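[conveyor-maint] Re: Belt creep toward the rail, short bench conveyor
Laiba Sethi
April 1, 2023

Junaid Afridi wrote:
> We have a short green-belt unit feeding a red bin. After a
> belt change it tracks fine for the first few minutes, then
> creeps toward the side rail and stays there. I have
> turned the tension screws in by equal amounts on both sides
> with no change. Belt is 1535 mm endless, supplied by Drendia.
> Is this a bad splice or am I adjusting the wrong thing?

Junaid,

I would leave the splice for last. A crooked splice makes the belt walk from side to side once per revolution. A steady drift to one side that then holds is nearly always a roller out of square with the frame, or a frame out of square with itself.

Equal turns on both screws only tell you that both sides moved the same distance. If the roller started crooked, it is still crooked. Back both sides off until the belt is slack, measure from a fixed point on each rail to the center of the roller axle, and set the two distances the same before you put any tension back. Use calipers. A steel rule is not good enough on a frame this short, where half a millimeter is enough to push the belt over.

Check the end plates at the same time. On this style of frame the plate is bolted to the side of the aluminum extrusion, with three round holes in a row, a short slot, and then the axle bolt with its washer at the rounded tip. 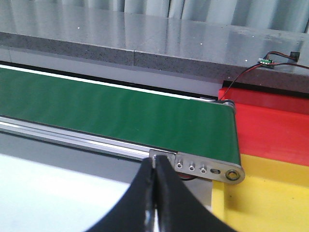 Wiebke Görtz objects that the slot should not be trusted as a reference for anything, as on her units the plates had been swapped left for right at some point and the slots no longer lined up across the belt. She measures from the cut end of the extrusion and ignores the plate altogether.

I have no argument with that, provided the extrusion was cut square. Ours from Paracha were, the older ones from Elside were not. Put a small machinist's square on the end of the rail first. If it rocks, scribe a line across both rails from a common edge and work from the line.

Order of work, for the archive:

1. Power off and locked out. Move the bin away so you can reach the end roller from the front.
2. Slack the belt. Spin the roller by hand and feel for a tight spot.
3. Clean the roller face. A strip of packing tape stuck to one end acts like a crown and will pull the belt toward it.
4. Square the roller to the rails as described.
5. Tension a quarter turn per side, alternating.
6. Run empty for 9 minutes at low speed, then loaded.

Any correction after that should be made on one side only, an eighth of a turn at a time, with a full 600 revolutions in between before you judge it. Most people adjust again too early and end up chasing their own last change.

If it still drifts after all this, mark the belt with chalk and watch the mark. Then we can talk about the splice. Please post the axle distances for both sides when you have them.

Laiba

Recent threads on this list
Side rail T-nuts stripping on thin extrusion
Kidum drive rollers, bearing replacement
Glossy vs. matte belt surface for small cartons
Parts missing the bin at the end roller
Re: Re: Static on dry days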